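Budgeting for the second robot cell

I promised in the spring that I would write up what we are spending on the second cell at Prakthorpe, and I kept putting it off. It is Sunday, the spreadsheet is open, and I may as well do it now.

The job is handling desktop processors for the test bench: out of a holder, into the machine, back out again. We do it by hand now on most shifts and with one arm on the others. The question for next year is whether we buy a second arm or spend the money on the things that go around the first one. I started out sure it was the second arm. I am less sure after pricing everything.

The arm is the easy line in the budget. You get a quote, you argue about delivery, and the number stays put. What moves is everything else. For the first cell I set aside $1000 for fixtures, cables, fingertips and small hardware. That was gone before we had run a full week. Fixtures took most of it. I had planned on one version of the board that holds the parts, and we went through several, because a pocket that looks fine on a screen can still be too tight for the fingers to get in beside the chip.

So this time fixtures get their own line, and each revision is priced separately. Karthik Gamage did the drawings and gave me a print cost per board. I doubled the number of revisions he thought we would need. He didn't argue. 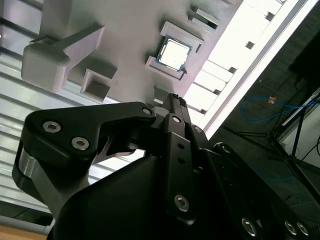 Kavinda Fakir told me by email that doubling the revisions was still too low, and that the money would be better spent on a spare set of fingertips from the first day, so that a bad fixture and a bad fingertip never get confused for each other. I have added the fingertips. They come to $605 for a full spare set with the screws, which hurts for parts that small, but waiting for a replacement costs more than that in idle time. Lead time from Khondokar is 54 days at the moment. I left the revision count where it was.

Next is the gripper. I looked at three options. A suction tool is cheap and works well on a flat metal lid, but the same tool has to pick up other parts later, and some of those don't have a flat top. There is a nice gripper from Etau with built-in force sensing that I would like to own and can't justify. The third option is a second copy of the two-finger gripper we run now. It's the dull choice and it is the one in the budget. We have the spare screws, we have the drawings for the fingers, and the people on the late shift know how to swap it without calling me.

I also priced lighting, which I skipped the first time. I thought the room lights would do. Processors have shiny lids, and the camera settings that work at nine in the morning are no good at four in the afternoon. Proper lights with diffusers and a bit of screening are a small line compared to the arm, and I should have bought them at the start.

Then there is the time nobody invoices for. I keep a rough log of my hours, and I wrote down 90 hours last year on the handling task alone, mostly teaching positions and then teaching them again after something on the bench was moved. If we add a second arm, I have to assume something close to that again.

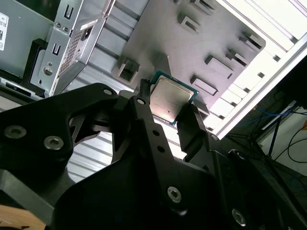
That is why the budget now has a line for locating pins and a proper base plate, so a fixture can come off the bench and go back in the same place. It is boring hardware and it's the first thing I would buy if I were starting over. Kenditz quoted me for the plate with the holes already drilled. I asked our own shop too, and they can do it for less, but not before October.

Where it stands tonight: base plate, pins, lights, spare fingertips and the fixture revisions go in as the first request. The second gripper goes in with them, because we need a spare whether or not there is an arm to put it on. The arm goes in as a separate request for later in the year, with the quote attached and a note that the price is only held until the end of the quarter.

If the first request gets cut, I'll give up the fancier diffusers and keep the rest. I still have to work out shipping on the plate, and someone has to tell me whether the spare gripper counts as equipment or as a consumable, since those come out of different accounts here. I'll post the final numbers when they are approved.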